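Buy the Small Things First

When a company asks me how much to put aside for a first robot arm, I answer with another question: how much did you put aside for what the arm will hold, and for what it will stand on? Usually there is silence. Then somebody opens the spreadsheet and shows me one line called "accessories".

I have worked fourteen years in purchasing, the last part of it at Gowda, where we pack gifts and toys for other brands. I am not an engineer. I read quotations, I compare them, and I am the person who must explain later why we paid twice. So please take this as an opinion from the money side of the table.

Our first plan was made in June, and it was a bad plan, although everybody liked it. We compared Tenico and Jodov for almost the whole month. We compared reach, payload, warranty, the price of the service contract. Divya Fernandes from operations made a very beautiful table with 91 rows. I counted later how many of these rows spoke about fingers, trays, lighting or test objects. There were three.

I do not blame her, because I approved the table. The arm is the expensive part and the eye goes to the expensive part. But the arm was never what stopped us. We lost our weeks on fingertips which were too wide, on a board which moved when it was touched, and on products nobody had thought to order in advance for testing. Each of these things is cheap. None of them was in the budget, so each one needed a new approval, and an approval in our company takes longer than the delivery.

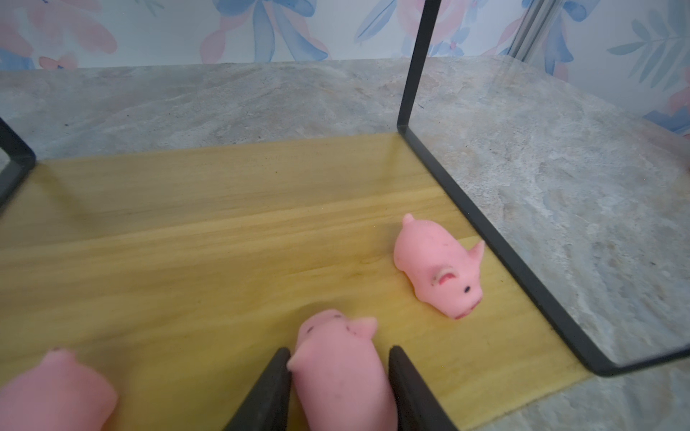

My subject is the budget for the test bench, and I believe it should be a separate budget with its own owner. If it lives inside the robot budget, it will be eaten by the robot. Think what a modest bench must already include: soft-looking objects with ears that stick out, placed at different angles on a board, and fingers narrow enough to go down on both sides of one pig while another lies a short way behind. Somebody has to pay for the pigs, and for more than one. Somebody has to pay for a second pair of fingers in another shape when the first pair does not suit. These are not accessories. This is the work itself, and the arm is only the thing that carries it.

Siebe Schouten, who sits across from me and has a more generous character, does not agree. He says that a good integrator brings all this with him, and that a customer who buys his own trays and samples will buy the wrong ones. There is some truth in it. Prolunine did bring us a very good set of samples – all of them cubes. We do not sell cubes. A demonstration with cubes told us much about the machine and very little about our own shelves.

I also hear that a small company cannot afford a separate bench budget. I think the small company is exactly the one which cannot go without it. In our case 352 dollars bought fingertips, boards and a box of sample toys. For this amount the service contract would not even send a technician to our door.

What I would ask of a purchasing colleague is not difficult. Write the bench list before you write the robot list. Take the objects from your own warehouse, especially the ones people complain about when they pack by hand. Give one person the right to spend this money without a signature. With us it is Zoi Petridis, and she still has not used all of it.

And please, delete the line called "accessories". Write down what you mean by it, item by item, and see if your robot budget still looks the same.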